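# About Wasent

Wasent designs and supplies geometric forms for classrooms, drawing studios and store displays. The company is based in Cakgate, where it maintains a design room, a cutting floor and a public showroom. Its catalog covers pyramids, prisms, cones and a number of less regular shapes, all sold singly or in boxed sets.

The company was founded by Tetteh Ayaaba, a former teacher of technical drawing. Mr. Ayaaba had for many years prepared his own models for class, cutting and creasing them in the evening and replacing them when the corners gave out. Requests from colleagues at neighboring schools led him to rent a small workroom, and the first boxed set was sold from there under the name Okonkwo, after the street on which the workroom stood. The set is still in the catalog under that name, although the street has since been renumbered and the building put to other use.

The move to the present premises was completed on 19/07/2018. The additional floor area allowed the company to bring cutting, folding and packing together at one address, and to open the showroom to visitors by appointment.

## What We Make

The current catalog lists 60 forms. The most frequently ordered are the pyramids, which are offered on square and triangular bases and in three proportions: low, regular and tall. The tall pyramid presents the greatest difficulty in production. Its faces are long in relation to the base, and a small error in the angle of a fold near the bottom becomes a visible twist by the time it reaches the point. Each tall pyramid is therefore creased from the tip down, and the final edge is closed last.
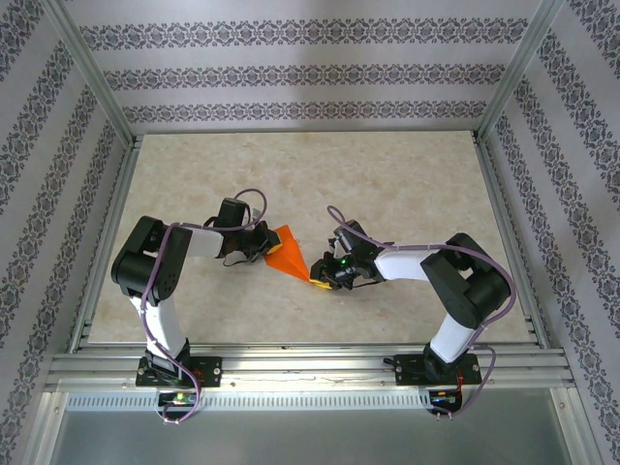
Drawing teachers have asked us to keep the range of colors small, and we have done so. A strong single color gives students a clear separation between the lighted face and the shaded face, and makes it easier to judge the tone of the edge between them. Orange, the first color offered outside white and gray, remains the one most often chosen for beginning classes. White forms are generally ordered for advanced work, in which the differences in tone are slighter and the reflected color of the table has to be taken into account.

Forms intended for younger students are made with a wider base and a blunter tip. They are sold under the Melex name and are kept separate in the catalog so that teachers do not order them by mistake for drawing classes, where a clean point is normally wanted.

## Surfaces and Settings

A form is seen together with whatever it stands on and whatever is behind it. For this reason the company also advises customers on the choice of tabletop and background. The showroom keeps a number of plain and patterned surfaces for comparison, and visitors are welcome to set any form from the catalog on any of them.

Pale stone patterns, such as a cream or beige marble, are suitable for most work. They are light enough to show a cast shadow and have sufficient variation to give the student something to place the base against. Heavily patterned wallpaper is a more demanding background. A damask in bands can be useful for composition exercises, in which the student must decide how much of the ornament to record and how much to leave out, but it is not recommended for a first lesson in solids. Where a school has only one setting available, we suggest a light tabletop and a background in a muted color, with the form placed well forward of the wall.

Lighting should come from one side. Overhead lighting alone tends to make the two visible faces of a pyramid read as equal in tone, and the central edge is then difficult to find.

## How an Order Is Prepared

Orders are received by mail or in person and are entered on the day they arrive. Forms held in stock leave the building within the week. Those made to a customer's own measurements take longer, and a delivery date is given in writing once the drawing has been approved.

Every form passes through inspection before it is packed. The inspector examines the base for flatness, the edges for lifting, and the point for damage. A pyramid is turned so that each edge in turn faces the inspector, who looks along it for any bend. Forms that do not pass are returned to the folding tables when they can be corrected. The remainder are given to local art rooms as practice pieces and are marked inside the base to distinguish them from catalog stock.

Packing follows a fixed order. Pointed forms are placed last, with the tip toward the center of the box, and a spacer is fitted above them so that no weight rests on the point. Customers are asked to keep the spacers and to reuse them when storing the set between terms. Replacement spacers may be ordered under item number 1263. 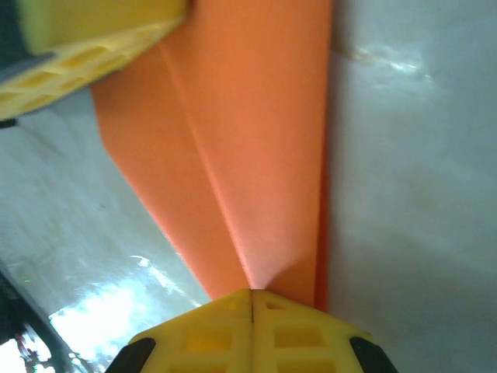
*Orange folded form with a sharp central crease, narrowing to a point.*

## Schools and Studios

Wasent supplies roughly 700 schools and private studios. Most order once a year, ahead of the fall term, and we ask that large orders be placed early. Schools that have purchased a complete set may obtain single replacements at the set price, without limit of time. Proof of purchase is not required if the school's name appears in our records.

The company also maintains a lending collection of 120 larger forms for examinations, exhibitions and theater work. Items are lent for up to four weeks. The borrower pays for carriage in both directions and is responsible for damage other than ordinary wear to the edges. A list of the collection is sent on request.

Each November the showroom hosts a teachers' meeting, at which new forms are shown and withdrawn ones are announced. Attendance is free of charge, but places must be reserved. Suggestions for new forms are taken at the meeting and may also be sent to the design room at any time. The oblique cone and the truncated tall pyramid both entered the catalog in this way.

## Visiting Us

The showroom in Cakgate is open by appointment on working days. Groups of students are received in the morning and should be accompanied by a teacher. Visitors may draw from any form on display, and easels are available at no cost. Pencils and charcoal are permitted; we ask that wet media be used only in the rear room.

Requests for catalogs, appointments and loans should be addressed to the Wasent office in Cakgate. Inquiries about custom forms should include a dimensioned sketch and the date by which the work is needed.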